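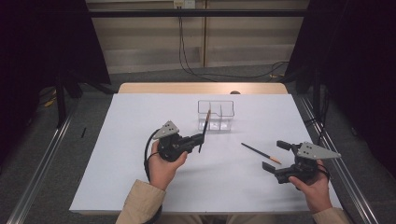
Open day at Truvunero, Saturday: anyone else go?

tinbasin
Posted 9:14 pm
Got back from the Plusgate building a couple of hours ago. I went mostly for the hand-held gripper station and stayed there longer than I planned. You take one gripper in each hand and do a small job at a table, and the recordings are used later to train an arm. The job was pencils into a clear box with two compartments. I did 27 pencils before I gave up my spot. Curious what others thought.

mod_harrow
Posted 9:31 pm
I was in the 2 pm group. Pencils are a lot harder than I expected. The box is fine, you just hold the pencil upright over it and let go. Getting one off the sheet when it's lying flat at an angle is the hard part. I kept pushing it away with the lower jaw.

tinbasin
Posted 9:38 pm
Same. Đức Đào was running our group and told us to turn the wrist first and then come in with the jaws open, so they close across the shaft. That fixed most of it for me.

Kettle_B
Posted 10:02 pm
I'll disagree a little. I thought it was a weak demonstration. We drove in from Trastcombe, nearly two hours, and what we saw was people moving pencils. My kids wanted to see a robot do it. There was one arm running in the other room and the line for it was long.

mod_harrow
Posted 10:10 pm
The arm ran every half hour and it was on the sign by the door. It was doing the same pencil job, and I saw it get 5 out of 7. The two it missed were both lying flat, so it has the same trouble we do.

Kettle_B
Posted 10:15 pm
Didn't see the sign. Fair enough. I still think they should have put the arm up front and the hand work second.

orrin77
Posted 10:40 pm
Question for people who used them: how heavy are the grippers? I have a bad thumb and skipped it.

tinbasin
Posted 10:52 pm
Not bad for a few minutes. I noticed it in my forearm by the end. The cable bothered me more than the weight. On the left one it loops out to the side and I kept wanting to shift it away from my wrist.

Tô
Posted 11:20 pm
I liked that they let you go at your own speed. My first few were sloppy and I asked if they should be thrown out. Đức said they keep the slow ones and only drop the ones where something falls off the table.

Kettle_B
Posted 11:26 pm
Did they say when the next one is?

mod_harrow
Posted 11:33 pm
November, same building. They're taking names by email this time, and you can ask for the arm room when you sign up.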